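Segers Workshop Forum > Motion and Mobile > Home builds
Thread: Hip torque and tether routing, humanoid at bed height

pine_datum
Moved from the general thread at the request of the mods. Current state of the build: full-height biped, wired power, running the Nelto controller board with Priltley drivers on the hips and shoulders. The task is laundry pickup from a bed. At floor level the arm came up short on the far side of the pillows, so I built a stepped platform out of pine planks, unpainted, screwed from below. Reach is now fine. The problem has moved to the hips.

With the torso folded forward and the arm extended, the hip driver reports 757 on its load register against a trip setting of 800. That leaves very little for the lift. If the cloth snags on anything the driver trips and the whole upper body sags.

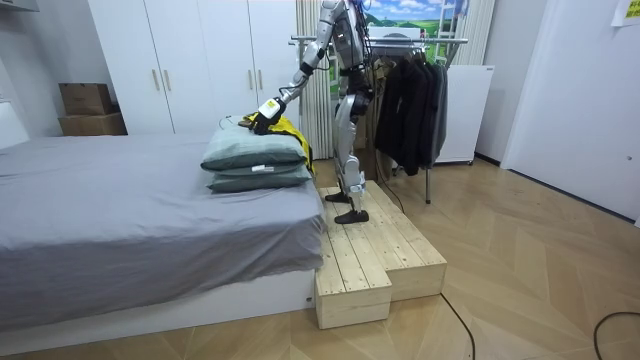 I have the feet staggered, one back on the upper surface and one closer to the front edge. A parallel stance was worse in every run I logged. The grip target is whatever is on top of the pillows, and the wrist presses down before the fingers close. Pressing takes some load off the hips, then it all comes back when the arm lifts.

Questions: is anyone running the Priltley units above 800 for short moves, and what are people doing about cable on stepped surfaces?

ferrule_nine
Raised mine to 900 for a month. The drivers survived, the hip gearbox did not. I would leave the trip where it is and change the trajectory. Pull the elbow in first, then unfold the torso. You are lifting at full extension, which is the worst place to do it.

quarterturn
Disagree on the cause. A press followed by a lift at that height should not need a 757 reading at all. Check the zero offset on the hip encoder. Mine was out after a firmware update and the balance loop was holding the torso against a lean that did not exist. Free fix, try it before rewriting anything.

pine_datum
Offset was re-zeroed in December, after the last update. I can do it again. Elbow first is possible but the forearm then sweeps across the upper pillow and drags it off the lower one.

ferrule_nine
Then raise the wrist 50 mm before the elbow moves. Small lift, small load.

low_side_switch
Separate point. Plank platforms flex. If the boards run lengthwise and you only have bearers at the ends, the front foot sinks a little under load and the ankle corrects for it constantly. Put a bearer under each foot position. And fix the lower block to the main part. If it can creep on parquet it will.

On the cable: bring it down behind the legs and anchor it to the back of the platform with slack for the full bend. Do not let it run loose off the front corner. I have stepped a foot onto my own tether and the recovery move was ugly.

quarterturn
Or go overhead. Ceiling hook, spring reel, done.

low_side_switch
Overhead pulls on the torso. On a machine with this little hip margin I would not add a side load.

quarterturn
The reel on mine pulls less than the arm weighs. The balance loop ignores it.

pine_datum
Rented ceiling, so overhead is out either way. Results so far: re-zeroed the hip, reading dropped slightly but stayed over 700. Two extra bearers under the planks – ankle chatter is much lower, good call. Wrist lift before elbow works on a T-shirt. On anything heavier the gripper slips before the elbow comes in, so I need to look at finger pads next.

ferrule_nine
What pads are on it now?

pine_datum
Stock ones from the Flosturthorpe kit. Hard, quite smooth.

ferrule_nine
Replace them. Silicone sheet and contact adhesive, scuff the backing first. Log the hip register again afterward, a better grip lets you slow the lift down.

Thread viewed 2,396 times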